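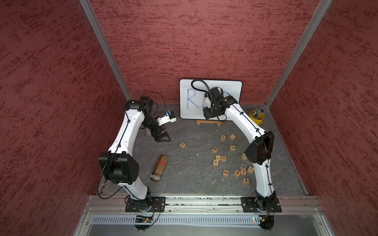 A big blue R on the whiteboard, marble-look gray underneath and those dark red walls all around.

Lettering practice, April

Welcome to my lettering page! I've been putting this gallery off since the winter, mostly since I kept deciding the letters weren't good enough to show. Well, they still aren't, and I've stopped minding. I started out on paper like everybody does, filled one pad and then another, and somewhere past my first 300 letters I switched over to whiteboards and never really went back. You can wipe them, you can lean them up against anything, and a wobbly curve doesn't stare at you from a notebook for the rest of your life.

The R is my favorite of the bunch so far. It's loose and sketchy, with the marker strokes left showing, and I like it a whole lot better than the tidy ones I used to fuss over. I have a soft spot for R anyway (so much going on in one letter – a straight back, a round belly and then that leg kicking out!). It sits on the left half of the board, and for a big capital I think that's a nice place to start. The light gray border with its rounded corners does a good job of keeping everything calm.

And the red! I love a plain white board against a strong color. The walls have deeper crimson streaks running through them, so they look a bit like old book covers, and blue marker really sings next to that. I tried a green wall back at the Sketent place and the whole thing went muddy.

A few notes for anyone who wants to have a go. Upright boards are harder than flat ones, because your wrist gets tired and the strokes start drifting downhill. Go big, bigger than feels sensible. Do the straight stroke first, then the bowl, and leave the leg for last. If you hate it, wipe it and do 4 more before you stop for the day.

My goal is 1,000 letters by the time the Wokelstead craft fair comes back. I'm a long way off, but S is up next and I already know it's going to give me trouble – it always does. I'll add it to the page when I have one I can stand to look at.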